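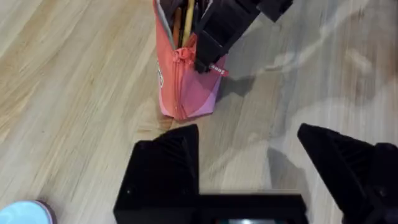

Standen Pencil Case Set, data card

Version 4. Maintained by Adeel Zaidi and Monique Besnard. Questions about the file format go to Kyrylo Nazarenko.

Summary

Standen is a set of demonstrations for two robot arms which work together on one small household job: pencils and a soft pencil case. All demonstrations were made by a person who moved a pair of leader arms by hand, and the robot arms followed. There is no scripted motion in the set and no simulation.

The set has 3,194 episodes. From these, 913 are marked as "hold and fill", where one arm keeps the mouth of the case open and the other arm brings a pencil. The rest are shorter pieces of the same job: approach, pick, open, release, and recovery after a bad grasp.

We made it for our own training at Skavon, and after some months other groups asked for it, so we wrote this card. Please read the part on known problems before you train.

Why a pencil case

Rigid boxes and cups were too easy for the policy we had at that time. A fabric case changes its shape each time it is touched. The opening closes by itself, the zipper gets in the way, and the case falls over if the holding arm is too strong or too slow. The person at the leader arms has to correct many small things, and these corrections are what we wanted to record.

Setup

The work is done at floor level, on wooden boards. Both arms have the same black two-finger gripper with ribbed inner faces. Each arm has a small camera at the wrist, and there is one fixed camera on a stand.

The operator sits behind the arms and can see the work directly. We tried remote operation through the screens only, and those episodes are kept under a separate tag (see Fields). They are slower, and the operator often stops before the grasp to judge the distance.

The control program is Bivonus. It reads the leader joints, filters them a little and sends them to the followers. Gripper opening is sent as one number per arm, where 0 is closed and 1 is fully open.

How the demonstrations were made

Four operators took part. Each one practiced until they could finish the full job without help, and their practice episodes are not in the set. Shagufta Bhutto wrote the instructions for the operators, which are short:

Start with both grippers open and away from the case.
Use the holding arm first. Put one finger inside the mouth, then close softly.
Do not pull the case toward you. If it moves, follow it.
Bring the pencil from the top, with the tip down if possible.
If the pencil falls outside, pick it again in the same episode. Do not restart.
When you are finished, open the holding gripper and go up before you go sideways.

The fourth rule was added in version 2. Before this, some operators pushed pencils from the side, and the case turned over very often. The old episodes are still included.

At the beginning of an episode the case can be empty or can already have pencils in it. It can stand or lie on its side. Talha Tanoli placed the objects by hand between episodes, with a printed list of start positions – he did not follow the list exactly, and we decided this was good for variety.

Fields

Every episode is one folder. In the folder there are:

wrist_left, wrist_right: video from the wrist cameras
stand: video from the fixed camera
leader: joint positions of the leader arms
follower: joint positions of the robot arms
grip: commanded and measured gripper opening, two values per arm
note: free text from the operator, in English, often empty
tags: list of words, explained here

The tags are:

hold_fill: one arm holds the case, the other brings a pencil
open_only: the zipper or the mouth is opened and the episode stops
pick_only: a pencil is picked and nothing is placed
recover: the operator corrected an error and continued
screen: the operator worked only from the camera pictures
fail: the goal was not reached

An episode can have more than one tag. The tag fail does not mean that the episode is useless. We train with these episodes at a lower weight, and in our tests this was better than removing them.

Time stamps come from one clock on the control computer. The videos and the joint values are not recorded at the same rate, so please align them by time stamp and never by row number.

Known problems

The wrist cameras see the floor with strong reflections when the light comes from the window. In afternoon episodes some parts of the boards look almost white. We did not correct this.

In the wrist video of the filling arm, its own fingers take much of the lower part of the picture. If you crop the video to a square from the bottom, you will lose the case in many episodes. Crop from the sides, or do not crop.

The holding gripper often hides one side of the opening. A model that uses only one wrist camera will have difficulty to know how wide the case is open. Use the stand camera together with it.

In 151 episodes the measured gripper value stays at the last number for a short time when the fingers meet resistance. The commanded value is correct. A list of these episodes is in the file grip_hold.txt.

Other objects can be near the work area and are sometimes partly visible. They have no role in the task and have no labels.

The leader arms have a small play in the wrist joint. For large movements you will not see it, but at the moment of insertion there can be a small shaking in the leader data which the follower data does not show. For this reason we train on the follower positions one step ahead and not on the leader positions. Kyrylo prefers the opposite, and his loader has a switch for it.

Splits

We give a train split and a test split. The test split contains start positions which are not in train, but the objects are the same kind. Please do not report it as a test for new objects. For this purpose there is a second set, Dogar, which uses other soft containers and is not finished yet. We hope to open it in October.

Changes

Version 4: fixed wrong left and right names in the early folders, added grip_hold.txt.
Version 3: added the screen episodes.
Version 2: new operator rule for the pencil direction, tag recover added.
Version 1: first internal copy.

If you find a folder where the two wrist videos are exchanged, send the folder name to Monique. We believe all were fixed, but the check was made by eye.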